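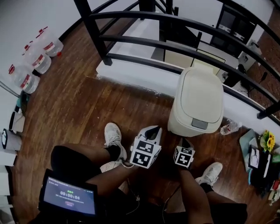
Stuvetti hand grippers: setup and care notes

Hello! I keep this README next to the Stuvetti recordings so that whoever picks up the pair next doesn't have to guess. It covers one set of two hand-held grippers, left and right, plus the tablet that times the takes. Last gone over on Tuesday, October 20, 2026.

Setting up

Sit down somewhere with a bit of floor around you and get both grippers between your knees before you start the timer. I like to check the marker cubes first (every face flat, no lifted corners, no thumbprints) and then open and close each hand a few times. If one feels gritty, stop and clean it. Keep the cable slack, or it'll tug on you halfway through a take and you'll swear, and the microphone does pick that up!

The finger plates

These are what I fuss over most. Each finger carries its own square marker, and if the plate shifts on its joint the finger width comes out wrong for the whole take. Wiggle it gently. Any play at all, nip it up and redo the calibration.

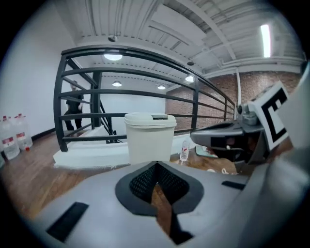 Gripper view with a finger marker in sight, bin and railing beyond.

Cleaning

Dry cloth on the markers, soft brush on the black mesh pad. No sprays please, I lost a set of Drendell stickers that way in May.

What's in the folder

649 takes, with about 1,998 finger movements between them. Takes where a marker went missing are still in there, flagged "gumetti" after the old checking script. I keep meaning to rename it.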